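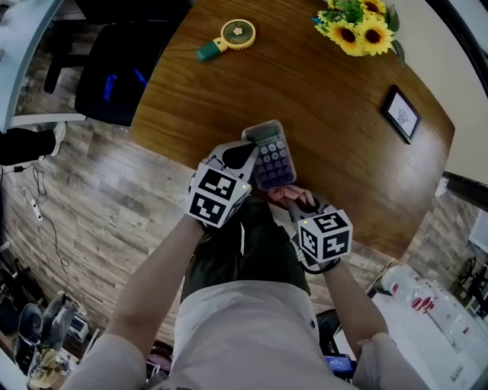 How to wash and dry a hand-knit baby blanket

Check the ball band first. Superwash wool and most cottons can go in the machine, but plain wool should be washed by hand. If you have lost the band, treat the blanket as plain wool.

Fill a sink with cool water and add 2 teaspoons of wool wash. I use Budico, which needs no rinse. Push the blanket under and leave it to soak for 32 minutes. Do not rub or twist it.

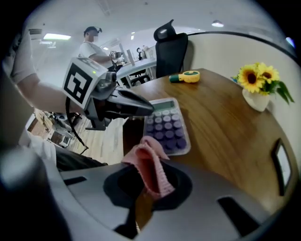 Carol Wendling

Drain the sink and press the water out against the side. Lift the blanket with both hands so the wet weight doesn't pull it long. Lay it on a towel, roll it up and kneel on the roll. Change to a dry towel and do it again.

Spread it flat on a mesh rack and pat it to size. Mine took almost two days to dry in July. Weave in any ends that have worked loose before you fold it.

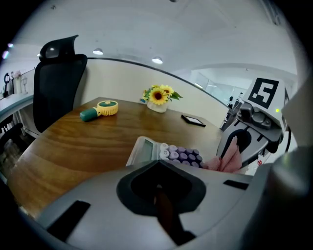

A reader wrote in to say that her Majali cotton dried stiff when she did it this way, and that shaking it out halfway through fixed it. I would only do that with cotton.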